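Workshop tips: comparing grippers on soft goods

Fabric bags show up the difference between two grippers faster than rigid blocks do. Use the same bag for both and lay it the same way up each time. A zip is a useful landmark when you need to repeat a grasp point.

Run 54 grasps per gripper at up to 70 per cent of rated force. Change the fingers or the controller settings, never both in one batch. Veronica Munteanu's sheet from the Dalville bench has a column for each.
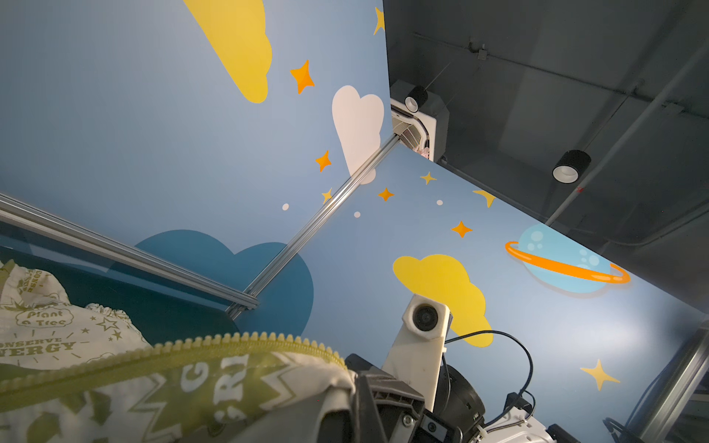

Check the wrist camera before every batch. Ceiling lights can upset auto exposure when the wrist tips back, so fix the exposure by hand and note the value -- the Sima and Cavero controllers store it in different menus. Leave slack in the cable at full wrist rotation. Retighten the bracket screws after four batches.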